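Trondus transcription of Henach cipher ledger released

Thu 26 October - The Trondus archive has put out a full transcription of the Henach ledger, a bound notebook of 148 pages written almost entirely in an unidentified cipher. The release comes as plain text files, with a separate table of sign frequencies. Scans of the pages have been online since last year, but until now anyone working on the text had to make a transcription of their own.

The ledger uses 47 distinct signs. Most are simple line figures, and a few look like Latin letters turned or mirrored. Each sign has been given a two-digit code in the transcription, with word breaks kept as they appear on the page. Doubtful readings are marked with a question mark after the code. The notes list 565 of these, most of them on pages with water damage near the spine.

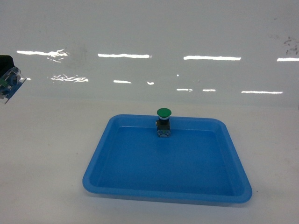
Two sign pairs have caused most of the disagreement between earlier partial transcriptions. Signs 12 and 13 differ only in the length of one stroke, and signs 30 and 31 only in whether a loop is closed. The archive has kept all four apart, and solvers who want to merge them can do so with a search and replace. A third case is sign 22, drawn as a small round cap on a short stem, much like the green mushroom-head button standing in the blue tray. It appears only at the start of a line and may be a paragraph mark or a null.

The frequency table shows a distribution flatter than a simple substitution would give for English, German or Latin. A homophonic cipher, in which common letters have more than one sign, is the likeliest system according to the notes. Repeated groups support this to a degree: 17 groups of five or more signs occur at least three times, and several differ from each other in a single position. A nomenclator with a small set of code words has not been ruled out.

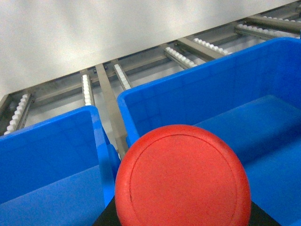 Red disc-shaped object with a circular groove, between two blue bins.

A first run with Piras, an open hill-climbing solver, gave no readable text in any of the three languages. The settings used are included with the files. Piras treats every sign as a letter by default, so sign 22 should be removed before a run, and the date lines on the opening pages, which are in clear, should be cut as well.

Corrections can be sent through the form on the Lindiro cipher list, giving page, line and position. A revised version of the transcription is planned for November - the codes for the signs will stay the same, and only individual readings will change.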